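**Volside library reopens after five months**

2018-10-06

The doors of Volside library are open again, and what a morning it was! People were queuing along Jacobs Street well before nine, some with overdue books from the spring (all fines have been waived until the end of October, so do bring yours back).

The reading room has been moved upstairs, where it gets the best of the light, and the children's corner now has the old reading room to itself. Local history is finally out of its boxes too - 1244 items, including the Skornmont parish maps that so many of you have been asking after.

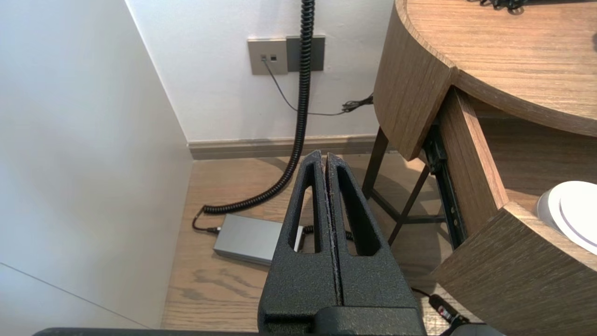
Opening hours are longer than before, with two late evenings a week, and story time is back on Wednesdays at half past ten. The Gulteo bakery has taken on the little café by the entrance, and its cardamom buns had sold out by eleven.

Membership stood at 2565 when the library closed in the spring, and the staff would love to see that climb before Christmas. Joining is free and takes a couple of minutes at the front desk - just bring something with your address on it.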